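Workshop > Notebooks > Dyes and Inks > Natural dye bench

Last updated: October 2024

Allium greens, second round. Writing this up while I can still read my own handwriting, and so Gangadharan stops asking me where the numbers are.

Background for anyone joining late: we have a decent gold from brown onion skins, which every primary school in the country also has, so no medals there. The question is whether the green part of the plant gives anything worth keeping on wool. Vendula Michalík says no. She said no in May as well, and I dyed three skeins the colour of old dishwater to prove her right. This round has a proper mordant and fewer excuses.

Wool is the Menon two-ply, undyed, scoured the night before. Alum at 10 per cent weight of fibre. I have stopped adding cream of tartar because half the books say it brightens and the other half say it dulls, and I suspect both halves copied from somebody's aunt.
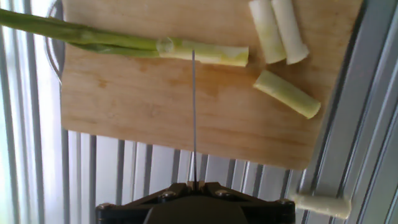
Alum went in first and the wool sat in it overnight with the heat off. I did not stir, on the theory that stirring is mostly for the person doing it. In the morning I chopped the greens. What I wanted was the tubular part of the green onion only, cutting above the joint where the leaf gives way to the pale thick bit, as the whitish end gives no colour I have ever been able to find and makes the bath slimy. Last round I threw in the lot and strained it through a stocking for most of an afternoon. The pale ends went home with me and became soup.

Bath A: greens at equal weight to wool, simmered 50 minutes, strained, cooled, wool in.
Bath B: greens at double weight, same time.
Bath C: as A, with a pinch of iron at the end.

Held everything under 67 degrees once the wool was in. The Votbridge thermometer and the old glass one disagree, so I took the Votbridge as gospel and put the glass one back in the drawer, where it can be right in private.

Results, wet:

A came out a pale greenish straw. B was the same straw with slightly more conviction. C went to a greyed olive within a couple of minutes and I pulled it early, having been burned before by iron and by optimism.

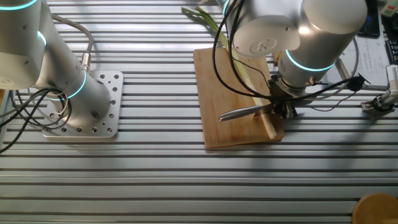 Reading time: 3 min

Results, dry: A has faded to a cream you would need to be told about. B is a soft yellow with a hint of green if you hold it next to something pink. C is the only one I would show a stranger. It dried to a dull sage, fairly even, with one paler patch where the tie was too tight. My fault, the tie. I have been told about figure-eight ties more than once.

Rinse water on B ran yellow for much longer than on the others, so I'm guessing double weight of greens mainly dyes the sink.

Light test: cards wrapped, half covered with foil, taped to the north window on the Wultatville side. They come down after 30 days. Please do not move them to get at the latch. If you need air, open the other window.

Wash test: one sample of each through the Honon wool soap, cool water, no rubbing. A lost what little it had. B dropped a shade. C held, though it feels a touch harsher than the rest, and I'd put that down to the iron.

Smell: considerable. Gangadharan Rodrigues came in at lunch, asked who was making dumplings, and left disappointed. The wool still smells faintly of onion when damp, which will be a hard sell for scarves.

Vendula looked at the dry skeins and said the sage was "not nothing". I have written this down because praise from that quarter should be on file.

To do:
- Repeat C with the iron weighed properly. "A pinch" is not a measurement, as I tell everybody else.
- Try leek tops. Same family, much cheaper by the crate, and the greengrocer is giving them away anyway.
- Overdye one skein of B with weak indigo. I have a feeling the yellow underneath might finally earn its keep.
- Label the jars. There are two on the bottom shelf marked "good one" and I no longer know what I meant.
- Buy more stockings for straining. Somebody else can take a turn at the checkout this time.

Leftover bath from C is in the lidded bucket under the sink. It is still usable for a day or two, after which I'd leave the lid on and carry it outside quickly.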